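Keeping benches and tabletops decent
Posted 9 May 2018 by Kalliopi Kokkinos

Quick ones today, flat out with the move to Stiltmont.

Crumbs first, always. Dry cloth or a soft brush, then the damp one. Wet crumbs smear, and the gritty ones scratch.

Warm water, small squirt of dish soap, wring the cloth right out. Go with the grain if theres any. Dry it with an old tea towel. Not paper towel, leaves fluff everywhere.

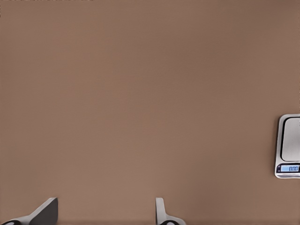
Plain brown top, clear through the middle.

White rings from mugs: hairdryer on low, keep it moving, 2 minutes then check. Doesn't always work on old varnish. Shufen Xie swears by mayonnaise, left overnight. Haven't tried it.

Sticky label gunk - eucalyptus oil on a rag. Test a hidden corner frist. Wipe off with soapy water after.

Sanding back a timber top? 60 grit only if it's really rough, otherwise start finer. Roughly 44 cents a sheet if you buy the big pack.

Colour gone patchy near a window? Turn the table round every few months. Won't fix it, slows it down.

Oiling tips next time, once I find which box the rags are in.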